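Speaker notes, 01/11/2025. Session slot is 4 after the break, hall B. Keep to time, as the panel runs straight on from this.

# Charging at the gate and charging in the town

## Opening (slide 1)

Thank Daichi Ueda for the introduction. Say what the talk covers: how visitor money moves at Uvero when the lakeside path is free and when it is ticketed. Say what it leaves out: cruise arrivals, and the upper castle, which has a separate operator and separate books.

Terms, before anyone asks:

- "Visit" means one entry through a counter on the path. A person who leaves for lunch and returns is two visits.
- "Stay" means one person, one night, in registered lodging.
- "Gate income" is ticket sales only. Parking and boat hire are listed under town income.

## The site (slides 2–3)

Uvero is a small lake town with one road in. The path has two entrances, north and south, and a footbridge at Alvarado that was closed to cycles when the new railings went in. The path was ticketed for most of its modern history. The town stopped charging in April and kept charging for the tower and the boat landing.

Point at the footbridge on the map. It matters later, as people who enter there are not counted at all.

Lodging is almost entirely family guest houses. There is one hotel, the Tiltetti, which did not share its figures. Guest houses return a monthly form with stays, length of stay and whether meals were sold.
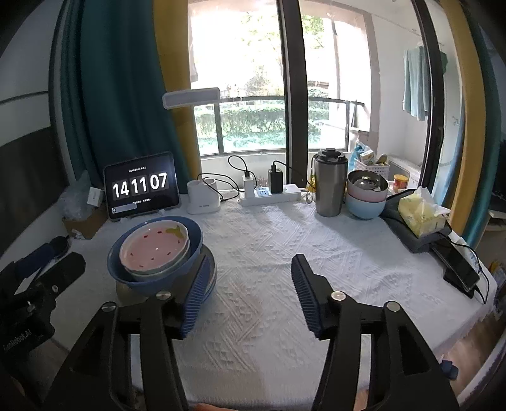 *Stacked dishes on a patterned white tablecloth.*

Meals are the part of the form most often left blank. Some owners include breakfast in the room rate and enter nothing. Others enter the same meal twice, under lodging and under food. We dropped both kinds from the meals table and left them in the stays table. If asked: yes, this makes the meals table the weaker of the two, and no conclusion in the talk rests on it alone.

## Counting (slides 4–5)

The counters are Witis beam units, one at each entrance. They register a break in the beam and the direction of travel. Pushchairs and dogs are a known source of error. So are groups walking side by side, who are recorded as fewer people than they are.

We checked the counters by hand at both entrances. The hand count gave 2,591 entries over the check period. The forms and the hand count are kept in separate files, and only the hand count was used to correct the beams.

Jenő Vass did the correction and wrote the method note. It is on the session page. Do not go through the formula on screen. Say that the south entrance needed the larger correction because the path is wider there, then move on.

## What changed (slides 6–8)

Slide 6: guest house forms. We received 1,688 usable stay records. A record is usable when it has an arrival date, a departure date and a number of guests. Records with a missing nationality field were kept, as nationality is not used.

Slide 7: distribution of length of stay. Explain the axes first. The horizontal axis is nights, the vertical axis is share of records. Leave the chart up long enough for the back rows to read it. The movement is from one night to two. Longer stays hardly move. Day visits rise, but we cannot separate new visitors from local residents who now walk the path more often.

Slide 8: tower tickets. Sales went up after the path became free. Two readings are possible. Either more people reach the tower door, or the same people have money left when they get there. The data do not settle this. A short survey at the tower would.

## Costs (slide 9)

Gate income is gone and must be set against three lines:

1. Cleaning, which rose with visits.
2. Path repair, which had been paid from tickets and now comes from the general budget.
3. Gate staff, most of whom moved to parking.

The parking transfer needs care. Parking income appears to rise sharply, but part of the rise is better collection. The spaces by the north entrance were hardly checked before. Do not present parking income as a tourism effect.

The overnight levy is paid in arrears, so the last quarter is an estimate. It is hatched on the chart. Mention the hatching aloud.

## Crowding (slide 10)

The council set a ceiling of 80 people on the Alvarado footbridge at one time. It is a structural limit and was in force before the change. Stewards hold people back on the east side, which is the side without shade. Complaints about waiting come mostly from here. Timed entry was discussed and dropped, as it would need staff at three points and a booking system for a path with no ticket.

## Limits (slide 11)

- One town, one season.
- No comparison site. The nearest similar lake charges for parking only.
- The weather was drier than usual in the first weeks. No adjustment has been made.
- The Tiltetti is missing throughout.

## Likely questions

*Would you advise other towns to do the same?* Only where lodging is inside the town's own tax area. At Uvero it is.

*Did prices rise?* Room rates are not on the form. Refer to Jenő for the menu price sample, which is small.

*Who pays for the path in ten years?* Not covered. The repair plan is under review.

Hand back to Daichi. Leave slide 12 (contacts and method note) up during the panel.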